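Fikix Washroom Guide
Section 4: Getting to know your smart toilet, and keeping it lovely

Your toilet is plumbed in, the plaster dust has gone and the water is on. Now the fun part! If you have never lived with a smart toilet before, give yourself an evening to play with the settings. Most people find a wash strength and a seat warmth they like within a day or two and then never want to go back to a plain one.

This section covers the first switch-on, the weekly clean and the small jobs around the toilet (basin, floor, dispenser). Fitting and pipework are in Section 2. Please don't start here if the inlet hose has not been checked.

4.1 First switch-on

1. Open the stop valve slowly, a quarter turn at a time, and look along the hose for drips.
2. Plug in and press the power button on the side of the seat. The light goes from amber to green.
3. Leave the tank to warm. It can take up to 10 minutes from cold.
4. Lift the lid by hand once, all the way back, and let go. It should stay up by itself. If it drops, see 4.5.
5. Sit down (the seat sensor won't let you try the wash otherwise) and start on the lowest strength. Go up one step at a time.
6. Press and hold Save for three seconds when you've found the one you like. You can store two people's settings, so do the second person's now as well.

Note: the seat is set to medium at the factory. In summer you will probably want it off altogether, but in December you'll be very glad of it!

CAUTION: Do not pour hot water into the bowl or over the seat to speed up warming. The glaze can crack.

4.2 Weekly clean

A soft cloth, a mild bathroom cleaner and a bowl brush with nylon bristles will do nearly everything. The whole job is pleasantly quick once you know the order.

1. Switch to Clean mode. The nozzle comes forward and stays there with no water running.
2. Wipe the nozzle from back to front with a damp cloth. No scourers, please.
3. Raise the lid fully, then wipe the underside and the hinges. Dust loves the hinges.
4. Unclip the seat (press both tabs together and lift) and wipe the part of the bowl rim you can't normally reach. This bit is so satisfying.
5. Put cleaner in the bowl, brush under the rim and flush twice.
6. Clip the seat back until you hear it click on both sides.
7. Leave Clean mode.

Keep the lid raised until the bowl and seat have aired. With a bright white room and plenty of ceiling light, any streaks show straight away, so have a dry cloth to hand for a last polish.
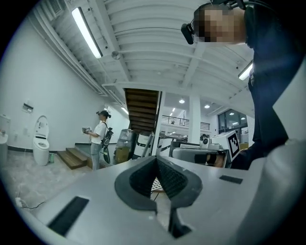
Fig. 4-2. Toilet against the wall with the lid raised. Small green bottle on the floor to its right, dispenser on the wall above.

4.3 The floor and wall around the toilet

1. Move any bottles, brushes and bins away before you mop. Rings left by bottles are a nuisance on pale flooring.
2. Mop from the wall outwards, and go right round the foot of the toilet.
3. Dry the foot with kitchen roll. If the paper comes up wet again an hour later, turn the stop valve off and ring us.
4. Wipe the wall dispenser with a barely damp cloth, front panel first, then the top edge. Dark panels mark easily, so buff them dry.

Note: to mix your own floor wash, use 900 ml of warm water and one capful of mild cleaner. Krystyna Żak from our Zawadzka showroom swears by adding nothing else at all, and her floors are gorgeous.

CAUTION: Never mix bleach with any other cleaner.

4.4 The basin

Rinse, wipe, rinse. Do the waste cover while you're there. If your basin is from the Rallolel range, the cover lifts straight out; on older basins it unscrews anticlockwise.

4.5 Small problems

Lid won't stay up: tighten both hinge caps by hand, half a turn. Part no. 129 if a cap is missing.
Seat stays cold: check it isn't in Eco.
Wash is weak: clean the inlet filter (2.6), then try again.
Light flashing red: switch off at the wall, wait a minute, switch on.

Section 4 last revised April 14, 2022.

Related sections
Section 2: Fitting and water supply
Section 3: Remote control and wall panel
Section 5: Descaling in hard water areas
Spare parts list: hinge caps, filters, nozzle tips
Going away for the winter? Draining the tank

Fikix Washrooms, Galtville | Contact us | © Fikix | Back to top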